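Slide 2 – Stornlow park-and-ride, first season
Speaker: Archana Rawat

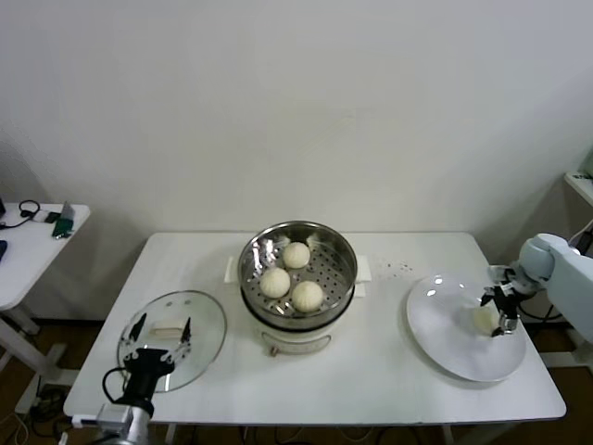

Tiina Lindqvist wrote after the draft went round that the shuttle figures leave out the Nokham stop, and that drivers there still park on the verge. Fair point, say so early.

Trial opened Jul 1, 2007. 1779 cars used the lot by the end of August, nearly 25 a day on weekdays. Shuttle every quarter hour to the town centre.

Chauhan supplied the ticket machines – one out of service for three weeks, skip unless asked.

Next: Rukotton Road kerb works, then signage. Pause for questions before slide 3.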